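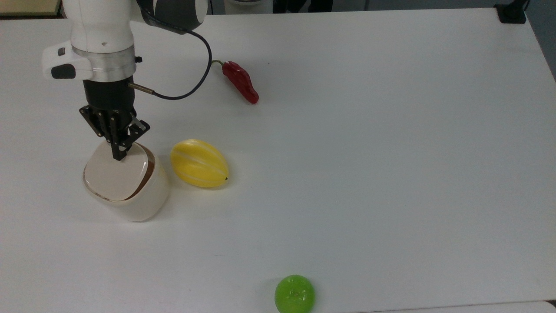
White ceramic cup on a white tabletop.

Cerov Ceramic Cup, White
Sold by Macapagal Tableware, Proltville

The Cerov is an everyday cup for coffee, tea or soup. It is glazed inside and out, and the foot is left bare and sanded smooth so it won't scratch a table. The glaze is food safe and contains no lead.

Sold in boxes of 4. Single cups can be ordered as replacements for up to 5 years after purchase. Please keep your order number.

Care
Dishwasher safe, top rack, up to 60 degrees C. Microwave safe. Do not use in the oven or on a stovetop. Tea stains come off with baking soda and a damp cloth. Do not use steel wool.

Goes with
Cakska saucer, white or gray
Cakska side plate, white only

Shipping
Orders leave our Proltville warehouse in roughly 4 working days. Chipped or broken cups are replaced free if you write to us with a photo of the box and the damage.

Price and stock last updated 2022-12-28. The gray glaze is sold out and will not be restocked.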